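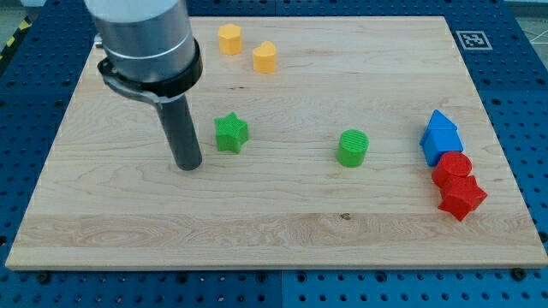 *Some of the blocks on the maple-colored board, star and heart included.*

I finally got the finish on my shape blocks where I want it, so I'm writing it down before I forget (again!). These are plain plastic shapes with that faint texture you get from a printer, and they look so good on pale wood that I leave them out on the table half the time.

## What you need

- a set of printed shapes
- a flat board with a bit of room around each block
- 220 grit sandpaper
- a soft cloth

## Sanding

Start with the bottoms. Lay the paper on something flat, put the block on it and make small circles, 8 or so passes, then turn the block and go again. Hearts are a pain around the lobes, so fold the paper into a little strip for those. Go easy on the points of a star, they round over fast and then you've got a blob.

I leave the tops alone. I like the fine ridges, and little fingers seem to like them too.

## The board

Wipe it with the grain and let it dry overnight. My Torvik oil takes 2 thin coats, and I do the second on Friday so it has the weekend to cure. If you've got a knot, rub a touch more in there.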